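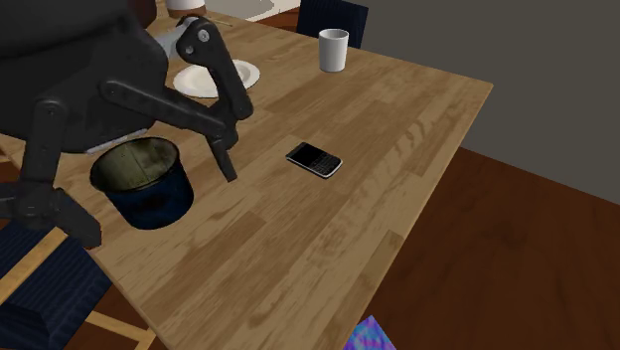

Gripper lands 21 mm off after moving the pedestal. Is the Nultine auto-align worth anything?

Asked 30 Jun 2026 in Simulation / Arms and cells

I keep a simulated cell in Wernuvitz: one arm on a cube pedestal, a dining table, a lot of household stuff on top. The tool is a two-finger gripper with a camera near the wrist. It ran fine for months. Then I moved the pedestal so the arm could reach the far side of the table, and now every pick lands 21 mm to one side of where it should.

Same error on the phone as on the plate. Same error when I swap the target for a plain block. So I don't believe it's the objects, whatever the help pages say about bad meshes.

What I've tried:

Ran the Nultine auto-align routine 4 times. It reported success 4 times and changed nothing I can measure. I have my doubts about any routine that can't fail.

Deleted the gripper and put it back from the Salard parts pack. No change.

Turned the physics step way down. Slower, and still 21 mm.

The pedestal height is 366 mm and the base offset along the table is 733 mm. Both are what I typed in, and both are what the panel shows. Before I pay for the Nazarenko calibration add-on, has anyone seen it fix a problem like this one? All the reviews I can find read like the sales page.

2 answers

Accepted answer

Don't buy the add-on yet. An error that stays the same size on every object usually isn't a calibration problem in the sense they're selling it. I'd want to know which frame the error lives in before spending a cent.

Send the arm to a spot on the table by typing in coordinates, with the camera left out of it completely. Put a thin marker on the spot first, something that doesn't collide. Come straight down and stop a little above the wood.

If the fingers close over the marker, the arm and the pedestal agree with the table, and your trouble is on the camera side. If they miss by the same 21 mm, forget the camera.

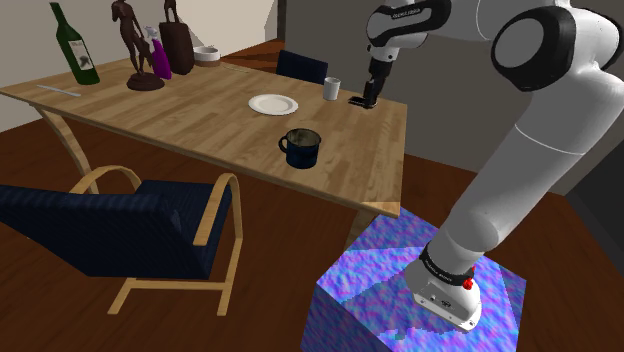
Do it with the gripper pointing straight down, then turn the last joint a quarter turn and go to the same spot again. A bad tool offset swings around with the wrist. A bad base position stays where it is on the table. I've watched people chase one of these for a week when they had the other, and the auto-align log was no help to any of them.

My bet is the base. When you drag a pedestal in Wernuvitz, the arm on top follows it on the screen, but the planner can hang on to the old base pose until you reload the cell. The panel shows you the pedestal's numbers. It does not show you the planner's. Print the base pose from the planner and compare it with your 733 before you touch anything else.

If they differ, fix it in this order:

1. Stop the run and clear the saved plan.
2. Unparent the arm from the pedestal.
3. Type the pedestal position in by hand. No dragging.
4. Parent the arm again with "keep world pose" off.
5. Save, close the cell, open it again.
6. Repeat the marker test near each end of the table.

Step 6 matters more than it looks. One good point tells you very little – a small rotation of the base can cancel out at one spot and be way off at the other end.

As for auto-align, as far as I can tell it compares the wrist camera with the tool and stops there. It would report success with the pedestal in the next room.

Comment from the asker: Planner base was still the old one, off by 21 mm sideways. Did the six steps and both ends of the table are good now. I'm not convinced it won't come back the next time I move something, so the marker stays in the cell.

Comment: It will come back if you drag it. Reload every time.

Second answer

I had something similar last August and just added the offset to the target position in the pick script. Five minutes and done. You could do that. Also check your units, I had one file in inches.

Comment: That works until the base gets rotated or moved again, and then you have two errors and no record of the first one. I wouldn't.

Comment: Mine is still running.

Comment: Have you moved the base?

Comment: No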